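Plidden Open Day: Your Questions

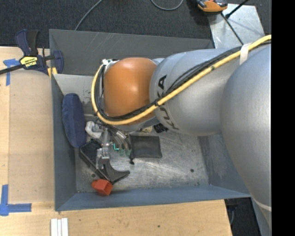
KUKA arm with gripper over the metal bin.

Is it worth the trip?
If you like watching slow work, yes. Sessions run 2 hours, every Wednesday in May.

Can it pick up anything?
So we're told. Bring your doubts and ask what it drops.

Will it replace the packers at Jevthorpe?
The brochure says no. Brochures usually do.

Can I put my own item in the bin?
No. We asked too.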